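Flastance Tennis Match Records

Version 4, released January 29, 2020

Flastance is a table of singles results from club and county tennis, typed up from printed draw sheets and umpires' scorecards. It holds 3,175 matches. Of these, 2,824 have a full set-by-set score. The rest give only the winner, usually where the sheet was torn or the score was never filled in. 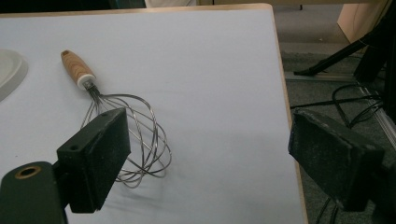 Photo: Ruoxi Jiang

Contents

The main file is matches.csv, with one row per match. Players are listed by a numeric code, and the codes stay the same from one release to the next. A second file, venues.csv, covers the grounds at Ellach and Grurnden, including court surface and whether the court was indoors.

Columns in matches.csv: match_id, event, round, surface, winner_id, loser_id, score, retired, source_sheet.

Scores are written from the winner's side, so 6-4 3-6 7-5 means the winner dropped the second set. Tie-break points are in brackets where the card gave them. Walkovers are left out. Retirements are kept, with the score as it stood and a 1 in the retired column.

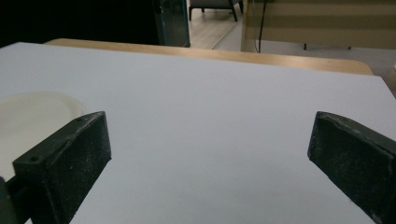

Known problems

The Leclerc Cup sheets use initials only, and around 7 players may have been given two codes. Please open an issue if you spot a pair. Surface is blank for the early Grurnden events — the club relaid its courts and we could not work out which matches came before the change.

Rankings and seedings are not included. Doubles will go in a separate file, planned for April.

Use

Free for research and teaching. Please cite the version number, as scores are corrected between releases. Do not try to match player codes to names for junior events.

Maintained by Ruoxi Jiang. Corrections are welcome with the source_sheet value quoted.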